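EDUC 200: Foundations of Early Number Learning
Handout 5 - Place Value and the Written Numeral

Students should read this handout before the November seminar and bring it with them. It assumes the earlier material on counting and cardinality.

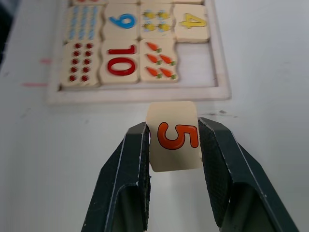

Prepared by the Course Office, Kyei College of Education
Early Childhood Program

A numeral is a written sign. A number is the quantity the sign stands for. Young children often learn the two separately, and a child who can recite the count words in order may still be unable to match the word "five" to its written form. Teachers should check each skill on its own.

Recognition of single digits usually comes before writing them. Reversals are common in the early years and are not, taken alone, a sign of difficulty. Digits that resemble one another when turned, such as 6 and 9, need extra practice in a fixed upright position.

5.1 The meaning of position

In the base-ten system the value of a digit depends on where it stands. In 77 the same digit appears twice, once for seven tens and once for seven ones. Children who read the number correctly may still give both digits the same value when asked to show it with counters. 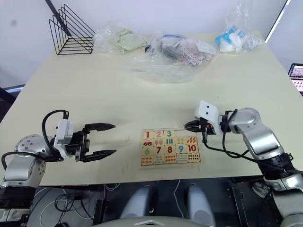 This error tends to persist when two-digit numbers are taught as whole shapes to be memorized. The Gririmer sequence, used in our partner schools, delays written two-digit work until children can bundle and unbundle tens with confidence. Number names add to the trouble in English. "Eleven" and "twelve" give no clue to their structure, and the teen words name the ones first.

5.2 Larger numbers and zero

The step to 100 introduces zero as a placeholder in two positions. Many children write "one hundred five" as 1005, joining the parts as they hear them. Layered place value cards are the usual remedy. For 2377, the cards for 2000, 300, 70 and 7 are stacked so that only the leading digits show - the child can then lift them apart and name each value. 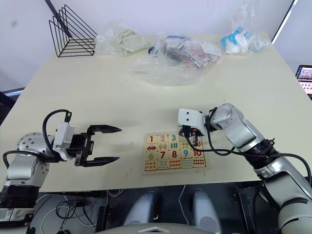 When should written column addition be introduced?
After children can regroup ten ones as one ten using materials and explain the exchange in their own words. In most classrooms this falls in the second grade.

Reading for the seminar: Cirkolora Reader, chapter on early notation, through the section on zero.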